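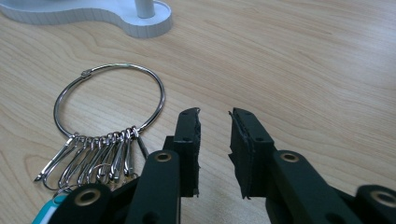 Can an operator carry on recording demonstrations when the finger padding has started to tear?
Recording may continue for the rest of the current set, provided the padding is still bonded across the full contact face and both fingers close evenly. Replace it before the next set begins.

Sturari Hand-Held Gripper – Pre-Session Inspection
Station 14, Orkus demonstration program
Form 1101, August issue
To be completed by the operator before any task is shown by hand.

1. Finger padding, left and right
Result: Pass with comment
Comment: Foam or rubber layer torn along the edge on both fingers. Replacement pads requested from Sellside.

2. Finger alignment
Result: Pass
Comment: Tips meet when the trigger is fully pressed.

3. Linkage arms and brass eyelets
Result: Pass
Comment: No play felt at the joints. Do not oil the eyelets – residue transfers to the work.

4. Camera mount and lens
Result: Pass
Comment: Lens wiped. Mount screw tightened a quarter turn.

5. Work surface
Result: Pass
Comment: Wooden desk, as specified for small metal items. Task item is the silver ring with clip hooks. Ring to lie flat at the start of each demonstration.

6. Lighting
Result: Not checked
Comment: Meter out on loan to the Yen cell. Check to be made on its return and entered on this form.

7. Trigger return
Result: Fail, corrected
Comment: Slow to open on first test. Spring reseated, then cycled 15 times without sticking.

8. Recording link
Result: Pass
Comment: Test clip saved and played back in full.

Conditions of release
The gripper is released for one set only. Stop if a hook catches in the padding on three demonstrations in a row, and mark those recordings as rejected. Remote-control sessions on the same task use the separate arm checklist.

Next inspection: before the following set, items 1, 6 and 7 first.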